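Report on the Visit to the Durero Automation Laboratory, Sustville

Submitted to the Tehrani Training Association, 2020-05-12

Members of the Workplace Practice Group were received at the Durero laboratory by Edeltraud Rieger, head of procedures. The purpose of the visit was to review the laboratory's written rules for tabletop handling tasks before our own guidance is revised in October. The program opened with the simulated work cell, in which every new task is first prepared.
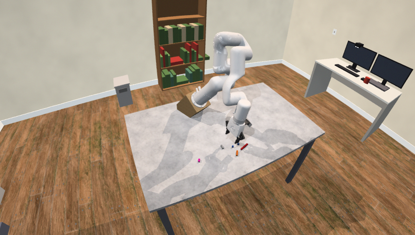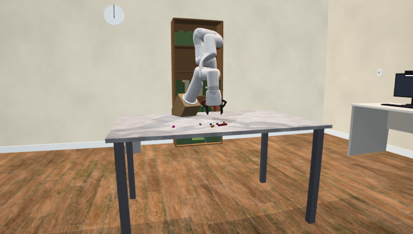 Simulated work cell: arm on its wooden base block, gripper above the small objects on the table.

Ms. Rieger explained that the laboratory's handbook contains 21 rules, most of them less than a page long. Rule 4 requires that a task be run 50 times in simulation before it is released to a physical arm. Any change to the gripper, the table height or the set of objects returns the count to zero. Staff may not waive this rule, even for a change that appears minor.

The group then reviewed the run log. It held 986 entries on the day of our visit, each signed by the operator and by a second reader. Failed runs are kept in the same log as successful ones and may not be deleted. Several members asked whether double signing slows the work. Ms. Rieger acknowledged that it does and said the laboratory had no plans to drop it.

Discussion turned to approach speed. The handbook sets a reduced speed for the last part of any downward movement toward the tabletop. The limit applies in simulation as well, so that timings can be compared later. Our colleagues from the Cotmont site noted that their own instructions leave this point to the operator.

The group recommends the following for the October revision:

Adopt a fixed number of simulated runs before release.
Keep failed runs in the main log.
State the approach speed in writing.

Open point: storage of old logs. Durero keeps more than 3000 pages on paper, and the Cotmont site has asked for a copy of the index.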